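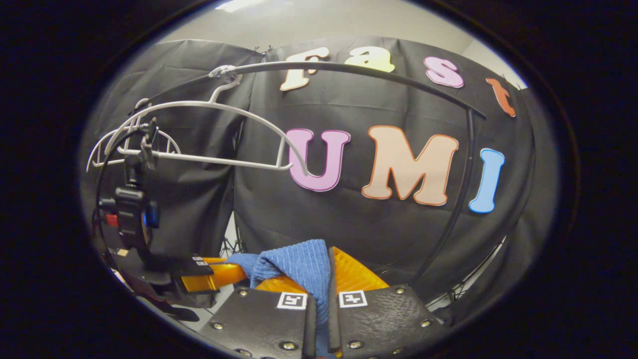 Home & Laundry | Features | Small Spaces

The towel that never quite dries

August 26, 2025

A damp towel is a small problem until there are four people in a flat and one rail in the bathroom. By the end of the week the towels smell of old flannel, however much powder goes into the drawer, and the usual response is to wash them again. That costs money and wears them out. In most homes the trouble begins after the wash, at the point where the towel is hung up.

I spent part of July trying to sort this out in a first-floor flat in Enville with no garden, no tumble dryer and a landlord who does not allow anything on the window ledge. What follows is what worked there. Some of it will be obvious to anyone who grew up with an airer over the bath.

Start with the towel itself

Towels are sold by weight per square metre. The thick ones in hotel-style sets can be 800 grams and feel very good in the shop. In a flat without a dryer they are a nuisance. I changed to thinner ones, all blue because that was the colour left in the sale, and they were dry by the next morning with the window open a crack. The old thick ones took until the evening, and on wet days longer than that.

Fabric softener makes matters worse. It coats the loops and the towel stops taking up water properly, so you rub harder and use a second one. I left it out for the whole of July. The towels came out a little rougher and dried us better. If yours are already coated, put them through two hot washes with half the usual powder and nothing else.

Shake before you hang

A towel comes out of the machine screwed up, and the folds hold water. Take it by two corners and snap it hard a few times before it goes anywhere near a rail. It takes a few seconds. A towel hung up crumpled will dry on the outside and stay wet in the creases, and the creases are where the smell comes from.

The same goes for towels after a bath. Dropping one over the door in a bundle is no better than leaving it on the floor.

Hangers and a metal rack

Fixed rails are the normal answer, but a garment rack with a curved metal frame does the job well and can be moved to wherever the air is. Mine is a black one from Rowlands and it stands in the corner of the spare room. It has no shelf at the bottom, which suits me, as a shelf only collects socks.

White plastic hangers are better than wooden ones for anything damp. Wood can mark pale cloth, and the varnish goes after a few months. Wire hangers rust at the twist. With plastic, check the hook before you buy. Some hooks are too tight to go over a thick rod, and you end up forcing them until they split. Take a measurement of your rod with you, or take a hanger home and try it.

Two ways of hanging a towel on a hanger are worth knowing. The first is to fold it once over the bottom bar, with one side a hand's width longer than the other so the two layers do not sit flat together. The second is to peg it by the corners to two hangers spaced apart on the rod, so it hangs open like a sheet. The second is quicker to dry and takes up far more room. I use it for bath towels and fold the hand towels.

Leave gaps. A rack packed from end to end dries slower than a line of people would guess. I kept mine to 4 bath towels at a time and put the rest out in the evening.

Moving the air

A fan does more than a heater. I had a small Areo desk fan, set low and pointed along the rack from one end so that the air ran between the towels. The room stayed cool and the window did not steam up. On the wettest days I shut the door and ran a dehumidifier for a couple of hours, which is dearer but still cheaper than the launderette. The one near us charges a fair amount and shuts early.

Keep the rack away from an outside wall if you can. Damp air settles on the cold surface and you will have black spots behind it by Christmas.

Putting them away

Do not fold a towel until it is dry at the hem. The hem is the thickest part and the last to go. Pinch it, and if it feels cold leave it another hour. Fold in thirds along the length, then in half twice, and put the fresh ones at the bottom of the pile so that the same two are not used all year.

We have a Pusudora storage box on top of the wardrobe for the spares. It has a lid, so I leave it off for the first night after a wash day.

What it cost

The thinner towels were the main expense. The rack, the hangers and the fan came to almost £70 together, and I had expected more. The old thick towels went to a dog rescue, who were pleased with them and asked whether there were any sheets.

Related features
Airers compared: floor, wall and ceiling
How to clean a washing machine drawer
Sheets in winter without a dryer
Six ways to use the space behind a door
Getting mildew out of a shower curtain

Search the magazine
Enter keyword
Go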